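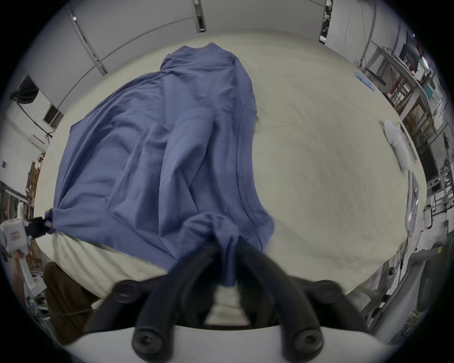 Figure 7.1 A blue T-shirt on a cloth-covered table.

Chapter 7: Who Owns the Front Page?

In November, readers of the Curkmont Courier opened their paper to find the proprietor's thoughts on harbour fees spread over two pages. Bogdan Nedelcu owned the paper, and he also owned 15 boats in the harbour. The editor, Traian Vlad, called it a happy overlap of expertise.

This chapter asks what owners want from newspapers, given that so few make any money.

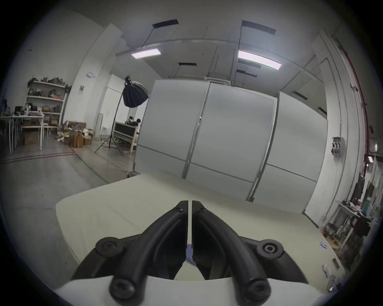

Figure 7.2 Black gripper fingers before a cream-coloured table.

Few owners ring the newsroom with orders. Most don't need to. Vlad kept 462 of his own spiked stories in a drawer, and by his count the owner had asked him to kill two. He had guessed the rest.

The neighbouring Nastomstead Herald took another path. Its 40 staff bought it from the Coşkun family and spent the first year arguing over the crossword. 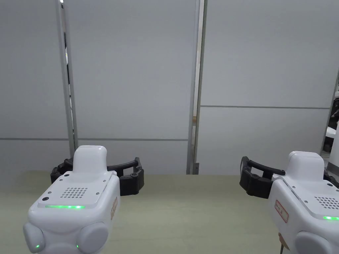 Figure 7.3 Two hand-held grippers, each with a green light strip.

As you read, keep three terms handy: proprietor, editorial line and open letter. The last is a private letter sent to everyone except, quite often, the person it's addressed to. Section 7.1 begins in Honach, where one man bought the only paper in town so it would stop reviewing his restaurant.

Related chapters
Chapter 6: Letters to the Editor
Chapter 8: Public Broadcasters and Their Budgets
Source notes, p. 121

Contact the publisher | Copyright, all rights reserved | Back to top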